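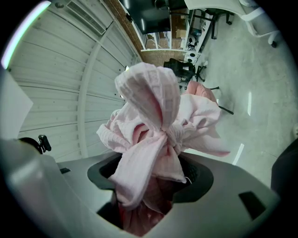 Clikach Hand-Held Gripper, Cloth Kit

The Clikach is a gripper you carry in one hand. A person uses it to do a task the normal way, and the wide-angle camera on the tool records each try as an example for training a robot policy. No robot arm is needed during recording.

The cloth kit adds what you need to collect folding, picking and hand-over examples with towels and other soft goods.

In the box
Clikach gripper with camera mount
12 practice cloths in mixed colors and weaves
Two sets of finger pads
Charging cable and wrist strap
One year of Brestel upload software

How recording works
Squeeze the trigger twice to start an episode and twice to end it. Video, finger opening and hand motion are saved together on the same clock. Episodes shorter than two seconds are dropped unless you change the setting. At the end of a session, plug the gripper into a computer and Brestel will copy the episodes, list any with tracking loss and let you mark each one keep or discard.

Record in more than one room if you can. Plain walls and shiny floors give the tracker less to hold on to, so run the room check before a long session. Move the cloths between episodes and start some of them crumpled.

Sample set
Every kit comes with access to the Lutden cloth set, recorded with this gripper. It holds 3,108 episodes, of which 2,327 passed review. The other episodes are included in a separate folder with the reason each was rejected. Files use the same layout as your own recordings and can be mixed with them.

Battery
One charge gives 107 minutes of recording. The gripper can be used while charging, but the cable gets in the way of folding tasks.

Care
Lint collects at the base of the fingers. Brush it out after each session and wipe the lens with a dry cloth. Do not use solvent on the pads.

Ordering
The kit is sold through Carrasco. Orders placed before noon on Monday ship the same week. Spare pads and extra cloths are listed under Parts.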